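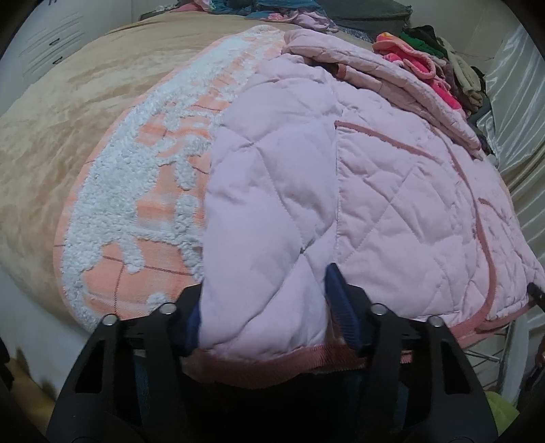
Zwischenstand Projektarbeit, Gruppe Wäsche (Nia Gough, Fidel Olivares und ich)

Also, unser Thema in einem Satz: Wie viele Vorführungen mit dem Handgreifer braucht man, bis ein Modell gesteppte Stoffe ordentlich an der Kante greift? Dünne T-Shirts hatte die Gruppe in Stullow schon im Februar durch, bei Gepolstertem hat es da aber ständig gehakt - und genau das fand ich spannend!

Insgesamt haben wir 525 Vorführungen aufgenommen, alle auf einem richtigen Bett mit Kleiderstapeln drumherum. Nia wollte erst auf einem leeren Tisch anfangen, aber Fidel und ich haben sie überstimmt (sorry, Nia).
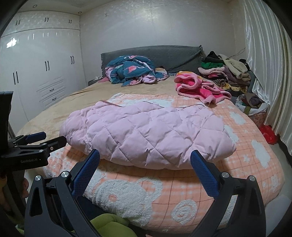 Beim Labeln haben wir dann gemerkt, dass wir alle drei unterschiedlich schneiden. Ich habe den Griff ab Kontakt gezählt, Fidel erst ab geschlossenen Backen. 21 Clips mussten deshalb komplett neu gemacht werden, das hat uns einen ganzen Nachmittag gekostet.

Zum Ergebnis: Von 30 Testgriffen auf Steppstoff gingen nur zwei daneben, beide an einer doppelt gefalteten Ecke. Damit hätte ich nie gerechnet! Ob das auch mit anderen Stoffen klappt, wissen wir noch nicht, Frau Menzies möchte dazu bis zum 21. August einen Testplan sehen.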